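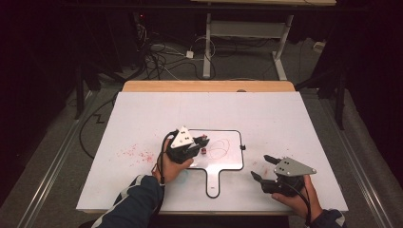

What does a goalkeeper do in a week with no match? For Marcus Yazzie, the answer is mostly footwork, with two long sessions on crosses and a day off on Sunday.

The 17-year-old has been with Skondcombe Town since he was 11 and moved up to the under-18s in October. He spoke after training on 3 March 2022, with the side's next league game still more than a week away.

"I don't mind the gap," he said. "We had four games in a fortnight and my hip was sore by the end of it. I'd rather have the rest and then play properly."

Yazzie started out as a left back. He went in goal when the regular keeper broke a finger before a cup tie against Comar, and Skondcombe lost it 5–2.

"Two of them were my fault, maybe three," he said. "But the coach asked if I wanted another go the week after and I said yes. I liked being able to see everything."

He has kept nine clean sheets this season, the best of them a goalless draw away at Prakora in heavy rain. He saved a penalty late on, low to his right.

"I'd watched him take one before and he went the same way," Yazzie said. "The save I was happier with was the header before half-time. I had to get back across for that one."

Kicking is the part of his game he wants to improve. His goal kicks were dropping short before Christmas, and he has been staying behind on Tuesdays to work on them – 20 minutes, no more, on the coach's orders.

The club was founded in 1922 and still plays on its original ground, where the bank behind the far goal holds a noisy crowd for derby games. Over 106 people turned up for the youth match with Esposito Athletic last month, which Skondcombe won 1–0.

"You can hear every word when they're that close," Yazzie said. "My nan stands there, so some of it is her."

He has one more season at under-18 level and has trained with the first team twice. He said he had not been told when the next session would be.

"They shoot a lot harder," he said. "I'd go back tomorrow."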